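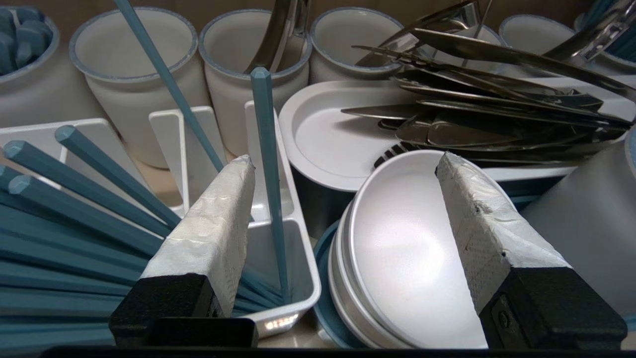 Brimora Research today released results for Trilo, a training method that improves how robot arms choose and release grasps in crowded tableware. The method is aimed at work surfaces where items of the same kind lie against each other and where a clear approach path is often missing. A typical case is a bin of teal faceted chopsticks standing next to nested bowls and a tray of heaped metal cutlery, with a two-finger gripper working from above at close range. In such a layout the outline of a single item is hard to separate from its neighbors, and polished metal returns uneven reflections to a wrist camera.

Trilo splits each pick into a contact stage and a commit stage. In the contact stage the fingers close at low force, and the controller compares the measured finger gap with the gap predicted for one item. In the commit stage the arm lifts only if the two values agree within a set margin. If they do not, the fingers open, the arm backs off a short distance and a new grasp is chosen from the same view. The earlier Brimora controller had no second stage and treated any closed grasp as a good one.

The policy was trained on 75 hours of teleoperated demonstrations recorded at the company's Zavthorpe laboratory. Operators sorted and set out bowls, chopsticks, spoons and cups across 6 counter layouts. Failed grasps were kept in the training data and labeled by type, with separate labels for double picks, slips and contact with a neighboring item. 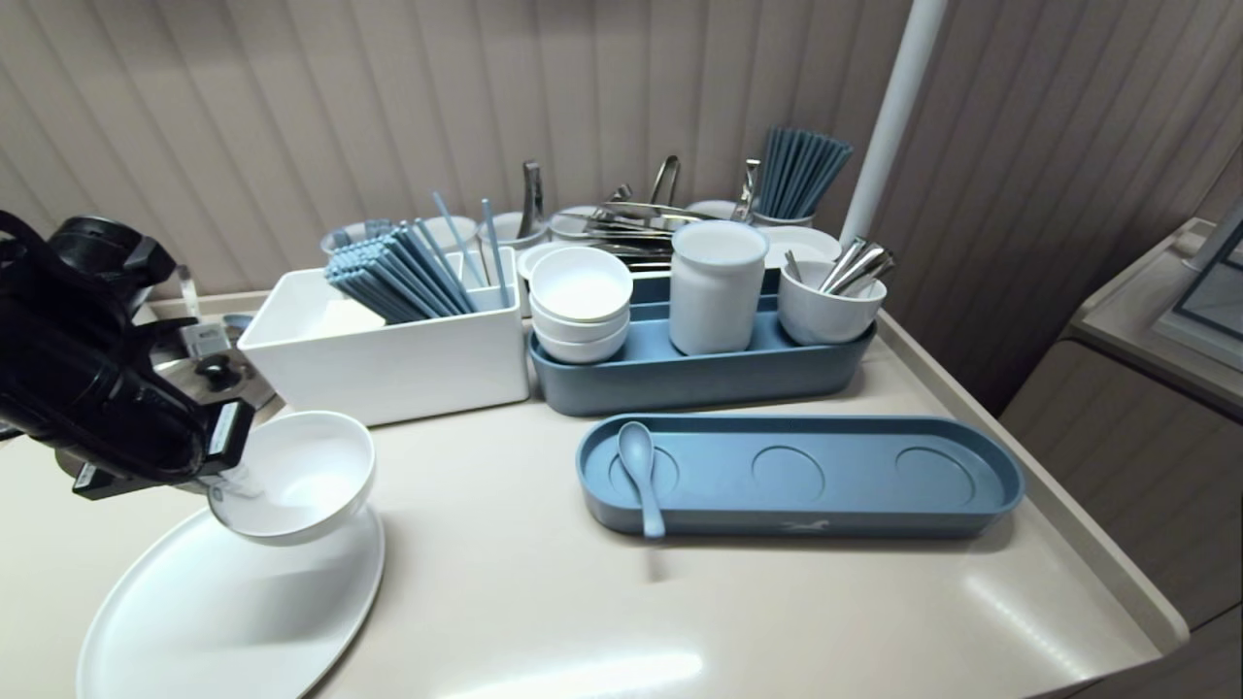
Placement is handled by the same policy. The arm lowers each item until a change in wrist load is detected, then opens the fingers in small steps. Bowls proved easier to place than to pick, as the main source of error was the grasp on the rim of a nested stack, where two bowls can come up together. Long thin items showed the opposite pattern - they were picked with few errors but often rotated between the fingers before release.

Each layout was tested with 100 picks per controller, using item positions that did not appear in training. Trilo produced fewer double picks than the earlier controller in all 6 layouts. The gain was largest for chopsticks in divided bins and smallest for metal cutlery in open piles, where both controllers lost time to repeated attempts. Average time per pick rose slightly with Trilo due to the added check.

The tests did not cover glassware, wet items or items with food on them. Bin and tray positions were fixed during each run. Finger tip covering was replaced between layouts, and the effect of a worn covering on the gap measurement has not been studied separately.

A technical report with the full error tables, the label definitions and the controller settings will be posted on the Brimora website in July. The demonstration data will be shared with research groups on request under the Pelupessy license, which permits noncommercial use.

About Brimora Research
Brimora Research develops control and learning methods for robot arms in food service and light assembly. Its laboratory and offices are in Zavthorpe.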